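May 10, 2026

I've spent most of this week on the grasp planner, and it still doesn't like shoes. Boxes and tins are fine. A shoe on its side gives it a long, soft edge with no flat faces, and it keeps picking a point near the toe that would only tip the thing over.

Ferhat Aydoğan suggested scoring each grasp by how much of the pad meets the surface, instead of by distance to the centre. I put that into Zivance on a branch and ran it over 311 saved frames. It picked a different point in 31 of them, mostly shoes.

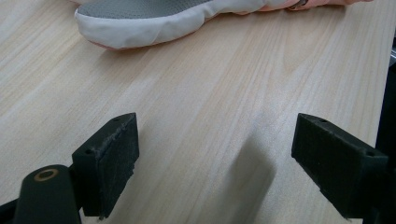 Fingers open, trainer still out of reach at the top.

Frame 322 is the one I keep going back to. The wood grain confuses the edge detector, and finger shadows get marked as objects if the threshold is set below 15. I've masked out the area between the fingers for now – crude, but it runs quickly.

Next job is the log viewer, which still loses its place whenever I reload a run. Catherine Gunn has a fix for that on her own branch and I'll merge it once the tests pass.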